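December
By Delia Enache

Section 4: Washing and Drying Knitwear

Before you start

The Stordale washer has eleven programs on its dial, and you will use three of them. This section covers the one marked Wool/Hand, which has sent more mail to our support desk than the other ten put together. Most of it concerns sweaters that went in as a medium and came out fitting a terrier. The program is gentle. The other settings, which the owner is free to change, are less so.

You will need:
- The Stordale, installed and level (Section 2)
- A liquid detergent made for wool. Powder does not fully dissolve at this temperature and will leave your cardigan looking as if it has been baking.
- A mesh bag
- A large dry towel
- A flat place you can do without until tomorrow

NOTE: If the care label says dry clean only, the machine cannot read it. That part is up to you.

4.1 Loading

1. Empty the pockets. Cardigans have them, and they have tissues in them.
2. Close zippers and buttons. Turn the garment inside out.
3. Put anything with beads, fringe or a loose weave in the mesh bag. One garment to a bag.
4. Load the drum no more than one third full. Two adult sweaters is a load. Three is a negotiation.
5. Shut the door until it clicks twice. After one click the machine will fill, think it over, and show E4.

CAUTION: Do not wash knits with jeans, towels, or anything that has a hook on it. Felting is caused by rubbing and cannot be reversed by customer service.

4.2 Setting the program

1. Turn the dial to Wool/Hand. The display shows 50, meaning minutes. It does not mean degrees, although we understand why you asked.
2. Press Temp until only one snowflake is lit.
3. Press Spin until the display shows Lo. If it shows a dash, spin is off altogether and you will be lifting out a sweater that weighs as much as a toddler.
4. Pour detergent into the left compartment, up to the lower line. The upper line is for bed linen and optimists.
5. Press Start and hold for three seconds. Pressing it hard for one second has no additional effect.

NOTE: On machines with a serial number starting 143, the Temp button goes back to warm whenever the door is opened. Check it again after you add the sock you forgot. A replacement panel is free on request. Quote part 939 and allow two weeks.

4.3 Getting the water out

1. Take the garment out as soon as the cycle ends. Support it from underneath with both hands. Do not carry it by the shoulders.
2. Lay it on the towel and roll the two up together, starting at the hem.
3. Press down along the roll. Kneeling on it is fine. Wringing it is not, however satisfying.
4. Unroll. If the towel is soaked right through, repeat with a second towel and think back to step 3 of the previous part.

4.4 Laying flat

Gravity is the enemy at this stage. A wet sweater on a hanger will grow through the night, mostly in the arms, and by morning it will suit someone you have never met.

1. Pick a flat surface away from direct sun and radiators. A drying rack with a mesh shelf is best. A spare bed works with a dry towel or a waterproof sheet underneath, as long as no guest is due.
2. Place the garment face up and open out the body first.
3. Draw the sleeves out to the sides, one at a time. Smooth from the shoulder toward the wrist.
4. Straighten the cuffs and hem with your fingertips. Pat, don't pull. 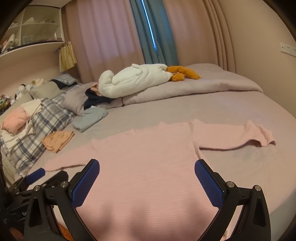 Fig. 4-2. Sweater face up, sleeves out. The cuff at right still needs straightening.

5. Measure across the chest if you wrote the figure down before washing. If you did not, go by eye and hope.
6. Leave it alone for twelve hours, then turn it over and leave it alone again. Thick knits may need a third round.

CAUTION: The Stordale's companion dryer, the Tanlow, has a setting called Knit Refresh. It is intended for dry garments that smell of a restaurant. It is not intended for wet wool, and the Tanlow will not stop you.

4.5 If something has gone wrong

Display shows E4: Door not fully latched. See 4.1, step 5.

Display shows E7: Too much foam. Run Rinse once with the drum empty, then reread the part about the lower line.

Garment is stiff: Detergent residue. Rinse by hand in cool water and lay flat again.

Garment is too long: Wash again, lay it out to the width you want, and push the length in gently. Leena Leinonen on our test bench has recovered several this way, including one of mine.

Garment is too small: Soak for half an hour in cool water with a spoonful of hair conditioner, ease it outward, and dry flat. You may regain roughly one size. For anything more, see the terrier.

Section 5 covers duvets and the noise they make.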